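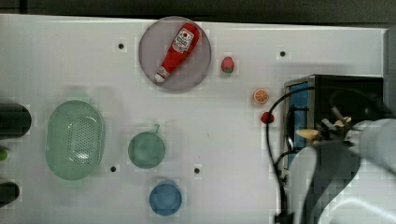
Robotics Club Notes
May 27, 2021

Well, we made it to the end of the kitchen unit, and I'm still finding play food in my coat pockets! For anyone who missed the last issue, the club has spent the spring teaching our arm to tidy a table. You put out dishes and food, you tell it what goes where, and it tries. That's the whole project (we call it Plosis, after a vote I lost).

The ketchup bottle has been our big headache. It likes to roll, and it's heavier at one end than you'd guess, so if the fingers close in the wrong spot the whole thing swings around and knocks over whatever is next to it. The team spent most of December on cups and bowls and felt pretty good about themselves, and then ketchup came along and we were right back to square one. We ran it 70 times in one week. I won't print the score from the first day, but by the last day we got 43 good pickups out of the 70 and there was yelling in the hallway.

Fruit is easier than I expected. The strawberry is small but it sits still, and the soft fingertips we switched to in the spring give it enough grip without shooting it across the room. The orange slice is another story. Flat things are hard! The eighth graders want to come at it from the side and the ninth graders want to slide it to the table edge first, and both groups have drawn me diagrams. Very long diagrams.

The colander was added by popular demand, and so far the arm mostly pushes it around. We're working on it.

A couple of housekeeping things. The Granström regional is open for sign-ups and we can send 4 students per team, so please talk it over at home and get the form back to me. The Honetell round is a separate event with its own form (the green one), and you can do both if you've got the energy. Our practice log is now up to 3664 saved runs, and I need help sorting them, so if your kid is handy with a spreadsheet, send them my way and I will supply the snacks.

Over the summer the arm stays set up in the Gamum room and we'll keep open lab hours in the mornings. Bring a water bottle, closed shoes, and a laptop charger with your name on it. I have a drawer with six chargers in it and they all look the same to me.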